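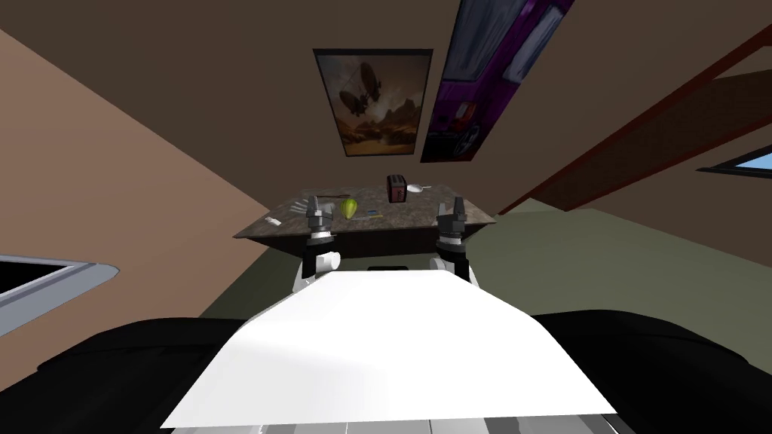

Figure 3.1 A dark granite worktop, in a computer-rendered view.

Chapter 3
Stone in the Home

When I was small, my grandmother kept a slab of slate on the cold shelf of her larder in Whitcombe, and on it, under a mesh dome, sat the butter, the cheese and (if we had been good) whatever was left of Sunday's trifle. I must have been nine or ten before it struck me that the slab had once been part of a hillside. I remember laying my hand flat on it and feeling rather odd about the whole business! If this chapter gives you even a little of that feeling the next time you lean on a windowsill or scrub a doorstep, I shall be very pleased.

In Chapter 2 we looked at how rocks are sorted into three great families: igneous, sedimentary and metamorphic. You may have found that a touch dry, and Leonie Bolger, who read the early drafts of this book with great patience, told me so in pencil down the side of nearly every page. So now we are going indoors, where the same three families turn up in kitchens, hallways and bathrooms, usually cut square and polished until they shine.

We begin with granite, the best known of the igneous rocks. Granite forms when molten rock cools slowly, deep underground, and the slowness matters a great deal, for it gives the crystals time to grow large enough to be seen without a lens. Most granite is a mixture of quartz, feldspar and mica. The feldspar often sets the overall colour, pink or cream or grey, while dark mica gives the peppery flecks. A word of warning, though: in the stone trade the name "granite" is used very freely, and many of the darkest slabs sold under it are really gabbro or dolerite, which a geologist would put in another drawer altogether. We shall come back to this muddle in Section 3.2, with a visit to the cutting sheds at Drorard.

From there we go on to limestone and marble, which are close relations. Marble is limestone that has been changed by heat and pressure, and both are made largely of calcite, so both will be marked by lemon juice or vinegar if a spill is left to sit. Slate, my grandmother's favourite, comes last. It began as mud, and it splits into thin sheets because its tiny minerals were squeezed into line as the rock formed.

Before you read on, have a wander through your own home or school and write down every piece of stone you can find, with a guess at its family beside each one. Don't worry in the least about wrong guesses. Keep the list somewhere safe, as you will need it for the activity at the end of Section 3.1.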